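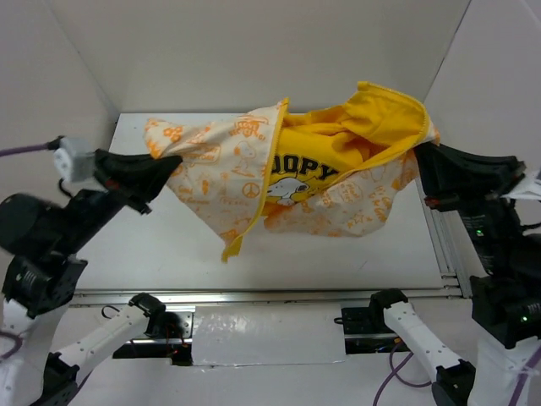
# Zetano (garment handling software)

**Zetano** is a control and planning stack for two-arm cloth work. Takes a crumpled garment on a table, tries to get it spread or folded. Started in Bustamante by Valeriano Vallejo, later moved to a small workshop in Caltley. Runs on one desktop computer, no cluster needed. Most of the code is Python, the arm driver is C++.

Not to be confused with Travbridge, the message layer it sits on (see *Tooling*).

## Background

Rigid parts have a pose. Cloth doesn't, or it has so many that nobody bothers writing them down. Early versions tried to fit a full mesh to the garment before every move. Slow, and wrong most of the time with anything that has a lining. Dropped in version 2. Current versions only look for places worth grabbing and for a few landmarks: hem, zipper, hood rim, cuff.

## Perception

Two kinds of view. A fixed camera covers the table and gives the overall outline. Wrist cameras give the close-up, used once a gripper is near or already holding something.

Three outputs per image:

- cloth mask
- outside / inside label per pixel
- grasp score map

The inside/outside label is the weak one. Plain garments of one color all over are bad, the network has nothing to go on but seams and tags. Two-color garments with a printed shell and a solid lining are much easier and most of the demo material uses them. Zippers get their own class. Zipper teeth and tape are stiffer than the cloth on either side, so a pull near the zipper moves the garment diferently from a pull on the body.
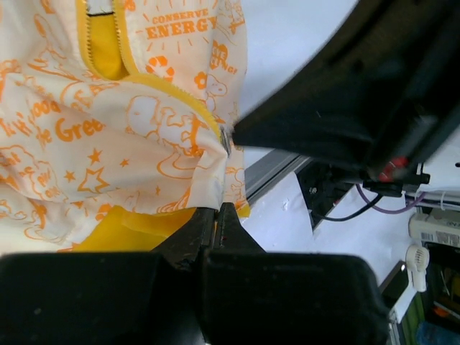

*Wrist view of a pinch near the zipper pull, yellow tape against the printed shell.*

Wrist images are never used to plan a whole motion. Field of view too small, and the grippers themselves block a good part of it. Masks for the fingers are stored with the calibration and have to be redone if the pads are changed.

## Planning

A short list of moves ("primitives" in the code):

1. **pick** – one arm, best score on the map
2. **regrasp** – second arm takes an edge while the first holds
3. **stretch** – both arms apart until the tension limit
4. **lay** – lower and drag toward the front of the table
5. **fold** – needs a flat garment, refuses otherwise

The planner picks one move at a time, looks again, picks the next. No long plans. Vallejo's notes say long plans were tried and "the cloth had other ideas by step three". A run is stopped after 70 moves whatever the state.

Both arms close over the same heap is the hard case. Each gripper gets a swept volume, and the planner checks one against the other before anything moves. If the volumes overlap, the arm with the lower grasp score waits.
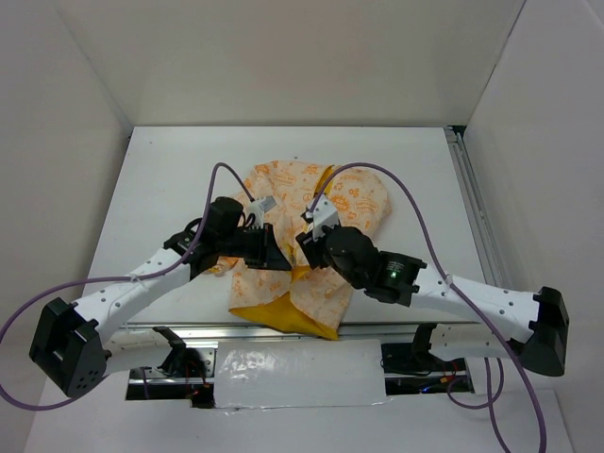
The waiting rule causes a known stall where both scores are equal and neither arm goes. Fixed in the November release by giving ties to the left arm. Crude but it has held. Cables are not modeled at all, only a blanket limit on wrist rotation, so some reachable grasps get thrown out for no good reason.

## Control

Joint commands go out at 200 Hz. Motion is position control with a soft limit on motor current, no force sensor at the wrist. Tension during a stretch is estimated from current alone, noisy at low speed, good enough to stop before a seam goes. Thin linings still slip out of the fingers. Slip is detected from the wrist camera and not from the motors: if the print moves relative to the pads, grip is closed a bit more and the stretch slowed down.

Both arms share one clock. Running them on separate clocks gave a drift of almost 2 cm by the end of a long stretch, see the change log.

## Tooling

- **Travbridge**: message passing between cameras, planner and arms. Also records everything. Logs get big.
- **zet-replay**: steps through a recorded run with all views side by side
- **zet-label**: hand labeling for landmarks, keyboard only
- **zet-calib**: camera to arm calibration, do this again after moving either base

Replay can feed old images to a new planner and show where its choice would have been different. It can't say what the cloth would have done after that. There is a simulator branch, not maintaned.

## Limitations

- knits curl at the edge, landmarks get lost
- very dark cloth against dark gripper pads
- hoods, often taken for a sleeve
- anything wider than the reach of both arms
- zippers are located but not operated, no primitive for it yet

## See also

- Deformable object manipulation
- Bimanual control
- Grasp planning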